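Folding cell at Pastside gets its fall service

The two-arm paper folding cell at Pastside is running again after its October service. Both grippers came off for cleaning, and the finger screws were retightened. The fingers have done almost 200 hours since they were fitted. Wear is cosmetic so far, so they stay on until spring.

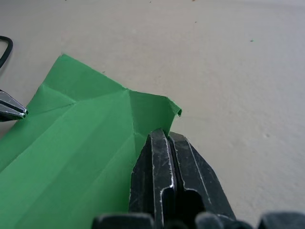
Scuffed finger edges at the wrist camera, with green test paper.

Alignment was checked by folding green sheets with both arms. Please leave the cardboard on the table and keep the wrist cables clear of the joints when you jog the arms. 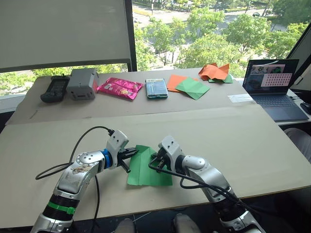

Next check

The Sowerby cell is due in 9 weeks. Send fault notes before November 28, 2023.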